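This site uses cookies to give you a better experience. Accept all | Settings

Osanholm canteen kitchen: monthly check of the arm station
Date: 4 April 2021

1. Base and pedestal
Bolts tight, no movement when pushed by hand. OK.

2. Counter inside the reach of the arm
Only things for the task may stay here. Comment: the spray bottle and the dish soap must go back to the sink shelf before start. The evening team says they have now two places to tidy, the old one and this one. I agree it is more work and I wrote it to Oson.
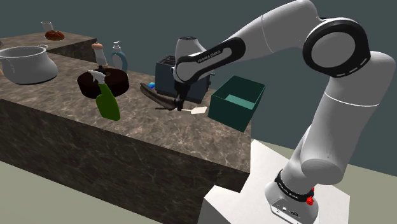
3. Gripper and tools
Fingers clean, spatula handle without cracks. OK. Please do not hand a tool to the arm while it is powered.

4. Stop button
Tested 2 times, stopped both times. The label is worn, new one ordered from Pollock.

5. People
Two colleagues still feel they must watch the arm all the time, so they get no rest from it. Short training is asked for in July.
Open point: who cleans the counter when the shift changes? Not decided.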